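Joltley Young Creators Scheme
Progress report to the Salazar Fund, second quarter

Summary
The scheme trains young people in Joltley to make short videos and build an audience safely. Recruitment is on target, filming is slightly behind, and spending is within budget.

Recruitment
We offered 50 places and all are taken. Most of the group are aged 16 to 19. Two left in December for full-time work and their places went to people on the waiting list.

Sessions
The Monday evening class covers editing, captions, music rights and dealing with abusive comments. Rimberg Studios taught the lip sync and dance transitions block, which had the best attendance so far. The block on paid promotions was cut short when the tutor was ill and will be repeated next quarter.

Audience
We asked each channel to reach 200 followers by the end of the quarter. Thirty-one have done so. Nine channels have passed 1,000, with a Drutska street dance account growing fastest. Four members have yet to post and are getting one-to-one help.

Problems
Parental consent forms came back slowly, so the first group film was put back by three weeks. One channel was copied by a fake account. We reported it and it was taken down after over a week.

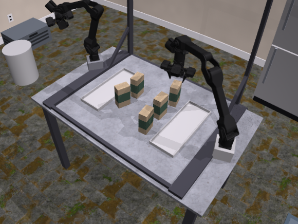
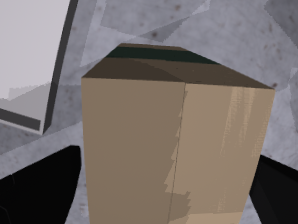
Next quarter
Repeat the paid promotions block.
Finish and publish the group film.
Hold the open evening at Rimberg.
Send the Fund a full spending table with the next report.

We ask the Fund to agree to move the unspent travel money into tutor fees.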